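Search the notebook
Type a word or page number
Go

Notebook, page 542
July, started just after 10

Basket layout again! I know, I know, Anneli thinks I could write a whole book about one wire basket by now, but the last entry on this was such a muddle that I'd like one clean page people can find.

So, where we'd got to: the trouble with an open basket is that anything small ends up in a heap at the bottom and you have to take the top things off to get at the bottom things. Everyone's fridge and cupboard has one like that. The Okitz folks wanted a deep bin with dividers, Beaudoin wanted drawers (lovely, far too dear), and I've been plugging away at the plain answer, which is two flat shelves in one basket. One panel down at the base, one up at the top, food boxes on each. Cheap as chips and it comes apart for washing.

I put it up on the lavender-blue board on the big table, well back so there's elbow room in front. I like that board for this, the white wire shows up nicely against it and I can see what I'm doing without the desk lamp.

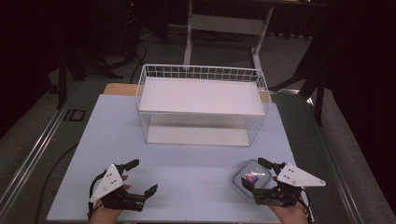 Wire basket on the blue board, both white panels in, nothing on the top shelf.

Notes while I remember them. The top panel takes up nearly the whole opening, which I'm pleased about, as the old one from the Zaltine order left a gap down one side and small lids kept vanishing through it. The grid along the rim makes a decent little fence too. I had half wanted to trim it off for looks (Anneli was firmly against, and I've come round to her side). With a box pushed back against it you've got something to stop it sailing off the far edge, and that's worth more to me than a clean outline.

Getting at the bottom shelf is the weak spot. You can see what's down there through the wires, which is half the battle, but reaching it means lifting the top panel out, and if there's a box on the panel you're back to the old game of shifting one thing to reach another. Bottom shelf for things you want once a week, then, and top for the everyday ones. I'd like to try a panel that's 4 cm shorter at the front so a hand can get down past it. Must ask Beaudoin for an offcut before I go paying for a new piece.

On to the boxes.

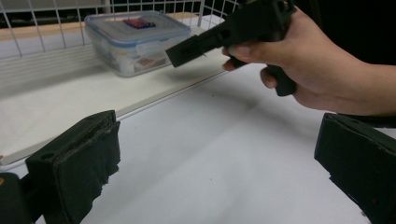
The clear ones with the blue-rimmed lids are still my favourites for this. You can tell at a glance there's something in there, even if you couldn't swear to what, and the rounded corners don't snag on the wire the way the square Stolero ones do. Downside is that little coloured label in the middle of the lid. Fine from above, useless if the basket's on a high shelf and you're looking up at it! I'd put our own labels on the short end, facing out. Anneli says the long side, for people who park their boxes sideways. We went round and round on this over tea and haven't settled it.

Spacing: I've been leaving a good finger's width between the box and the front edge of the shelf. Any closer and I get nervous about it tipping when somebody grabs at it in a hurry. Any further back and it's a stretch for anyone with short arms (me).

Still to do:
- ask about the offcut
- weigh a full box, I've been guessing at roughly 14 hundred grams and that's no good for the load sheet
- see if two boxes go side by side on top with the lids on
- wipe the panels with something gentler, the blue scourer is too harsh
- put the spare basket back in the Okitz crate, it's been living under my chair

Stopped for lunch. Anneli has the tape measure if anyone's hunting for it.

Recent pages
Lids that stick, lids that don't
Zaltine order: what came and what didn't
Stolero boxes, corner trouble
Drawer runners (Beaudoin)
Re-covering the big table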